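Re: [housewares-repair] White cylinder thing with the bronze knob, anyone?

From: Anju Sisodia
To: housewares-repair list

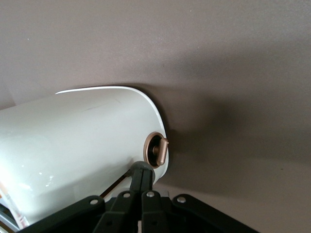

Thanks to the three of you who wrote back overnight, and to the one who told me to buy a new one, I have noted your position.

Jyoti's message is quoted below with my answers in between, because I can never follow a thread where everybody answers at the top.

Jyoti Vashisht wrote:

> First question is always the same. Is the knob part of the end
> cap, or is it a separate piece that drops into the cap? If there
> is a ring around it that looks like trim, it may not be trim. On
> the Dunditz I had apart last winter the ring was what held
> everything in, and I spent an evening looking for screws that
> did not exist.

There's a ring, copper or bronze depending on how generous you feel, and it sits flush with the white. Inside the ring it's dark and set back, and the little handle sticks out of the middle of that. Same finish on the handle as on the ring. I had been treating the ring as decoration and was about to go at the handle with pliers, so you've saved me the price of a handle.

I tried a fingernail under the edge of the ring. The fingernail lost. I have not tried anything harder than a fingernail because the white shell is glossy and shows everything. It came to me with a gray smudge across the body and a few little scuffs, and I'd like it to leave with the same number.

> Second, which way does the handle stand when it's off? People
> put these back a quarter turn out and then write to the list to
> say the thing runs all night.

Up and down, more or less, when it lies on its side the way I have it on the bench. I can't swear that was off. It came in a box of odds and ends from a church sale, with no base, no cord, no leaflet and a soup ladle. The ladle is in excellent shape if anyone wants it.

The woman at the table thought it was a Brikumlow. Her husband thought it was a humidifier. They were still discussing it when I left, and I had only paid five dollars, so I didn't feel I could ask for a ruling.

> Third, does it click?

It does not click. It turns a little way, thinks about it, and comes back. There's a spring in there somewhere or else something is rubbing that would like to be a spring. I get the same thing in both directions. If I push in while turning, I get a bit more travel, and then it stops dead.

> If it springs back both ways I would guess the shaft has come
> out of its seat and the handle is just twisting the seal. That's
> a 10 minute job once you're in. Getting in is the part that
> takes the weekend.

I had a feeling you'd say that. What I want to know before I start is whether to go in from the knob end or from the other end. The knob end is a smooth dome, with a rim where it meets the body, and that rim is so tidy I can't tell whether it's a joint or just a line somebody liked. The old list archive has a post, number 119, where a man got a similar cap off a Carnero with hot water and a strap wrench. He doesn't say what happened next, and he never posted again, which I'm choosing to read as success.

I own a strap wrench. I also own a hair dryer, a set of plastic pry tools with one missing, and a tube of silicone grease that was open when I bought it.

> Don't use the metal picks. You know which ones I mean.

I do know which ones you mean, and I resent it. The Bratu kettle was already cracked.

So, the plan as it stands: warm the cap gently, wrap the body in a dish towel, try the strap at the rim, and stop at the first noise I don't like. If that gets me nowhere I'll leave the rim alone and work on the ring with the thinnest plastic tool. If somebody has been inside one of these and knows the ring is threaded, please say so, and say which way. Last time I assumed, it was left-handed, and I tightened it for 9 minutes with great confidence.

I won't touch it before November, as the bench is promised to my sister's sewing machine until then. That gives you all plenty of time to disagree. Replies to the list please, my own inbox is full of people who want the ladle.

Anju

--
To leave this list, send a blank message with "unsubscribe" in the subject line. Please don't send it to everyone.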